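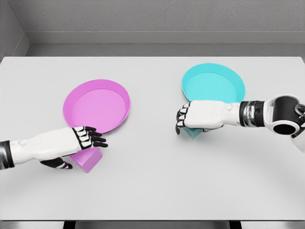
Repainting the kitchen table white, am I going to regret it

houng_u
Posts: 12
March 12, 2019

Ok so we got a big old table from my aunt, orange pine, every knot showing. Want it white. Flat white, no shine at all. Husband says it'll look filthy in a month. Two kids, one of them draws on everything.

Already bought a quart of Wavex matte in "Plain White" bc it was on the clearance shelf. Haven't opened it. Can still take it back I think?

What would you do. Matte or satin. Topcoat or no. Want to start this weekend if I can get the garage cleared.

debashish_b
Posts: 1,646

Take it back. Matte on a kitchen table is asking for trouble. Every wet glass leaves a ring, then you scrub the ring and now you've got a shiny spot where the ring was. Satin at least.

Also orange pine = knots bleeding thru. You need a shellac primer. Not the water one, shellac. Two coats on the knots, one everywhere else. Open the garage door, it stinks.

soyul.ma

Disagree on the matte. Ours has been matte white going on four years and it's fine. Key is the topcoat. Matte paint by itself, yeah no. Matte paint with a matte water based poly over it wipes down like anything.

I did three coats of the poly, light sand in between. Don't skip the sanding, it feels like dust otherwise.

debashish_b

Four years with kids?

soyul.ma

With a dog and a husband who eats curry standing over it. So yes basically.

Turmeric does stain tho, I'll give you that. Sunshine gets most of it out. I drag the table by the window and leave it a day.

houng_u

lol ok the turmeric thing is real, we cook a lot of that. Does oil based yellow? Somebody at the store told me oil is tougher.

debashish_b

Yes it yellows. Esp over white. Do not put oil poly on white paint, you will have a cream table by November. Stick with water based, me and So-yul agree on that much.

ninh_thu

Coming in to say don't paint the top at all. Paint the legs and the apron, strip the top and bleach it or use a white wax. Did this on my mom's. You still get a light table and when it gets beat up you just sand and rewax, takes an hour.

Painted top gets one chip and that's all you see forever

soyul.ma

Chips are easy. Little brush, dab, done. Keep some of the paint in a jam jar.

ninh_thu

Dabs show. On matte they show less, sure, but I can always find them. Maybe I'm just picky

toantt

How long did you all wait before using it? Painted mine in the fall and put plates on it the next day. Placemats stuck. Pulled the paint right off in four perfect rectangles. Still mad.

debashish_b

Next day is way too soon. Dry isn't cured. Light use after a few days, nothing rubber or vinyl on it for a month. The can usually says, in tiny print on the back.

toantt

Can said "dry in 2 hrs" in giant letters on the front so that's what I went with

houng_u

A month!! where are we supposed to eat

soyul.ma

Tablecloth. Cotton one, not the plastic kind. We ate off ours after a week and it held up. Just lift stuff, don't slide it.

ninh_thu

Picnic on the floor, kids will love it. For about two days.

houng_u

Ok plan so far. Keeping the matte. Shellac on the knots twice like Debashish said, then all over once. Two coats white, three coats matte water poly. Thu I love the wax idea but the top has a burn mark the size of an iron, don't think I can sand that out.

One more, roller or brush for the top? It's a long one, seats eight with the leaf in.

debashish_b

Foam roller for the paint, short nap, do the full length in one go so you don't get lap marks. For the poly I like a good wide brush. Some people roll it and get bubbles.

And fill the gap where the leaf goes with nothing. Seen folks caulk it. Don't.

toantt

Roll the poly too, just slow. Brush marks drive me nuts. 15 min and it levels out.

debashish_b

Not in a cold garage it doesnt.

houng_u

Garage is freezing right now so ok, brush. Going to get the shellac tmrw after work. Does it matter if it's the clear or the white kind?

soyul.ma

White. One less coat of paint that way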